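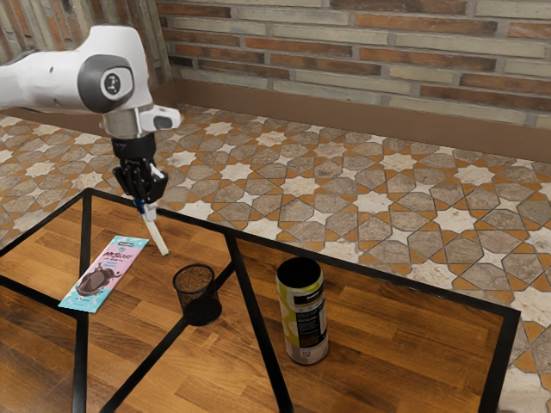

A wooden table with a black frame. Render.

2 min read

Bring back the kitchen table. Or any table really, so long as people sit at it.

My sister's new flat in Skumska hasn't got one. Breakfast bar, two stools, done. The agent called it "flexible living". Flexible for who? You can't do a jigsaw on a breakfast bar. Can't have your mum round either, her feet don't reach the rail.

We had a huge ugly thing growing up, second hand from a shop in Brostamlow, nine quid and a favour. Homework on it, bills on it, my dad's bike chain on it once and never again. Every row we ever had was at that table and so was every making up. Five of us, elbows everywhere.

Now everyone eats on the sofa with a bowl under their chin. Me too, most nights, I'm not pretending. But when I do lay the table, even for beans, we talk for longer and the phones stay in the other room. My son told me about a boy who'd been horrible to him since July. Would he of said that in front of the telly? Doubt it.

People say there isn't the space. Fair - rents are mad and rooms are tiny. So get a folding one. Mine cost around 50 pounds and lives behind the door. It wobbles, there's a bit of card under one leg. Fine.

What I'd like is for builders to stop drawing flats with nowhere to put one. Somebody sits down and plans these places, and presumabley that person eats dinner. Draw a square, leave room for four chairs. Three, even.

Anyway, sausages are on.

Shazia Bukhari

© 2022 Shazia Bukhari | Contact | Back to top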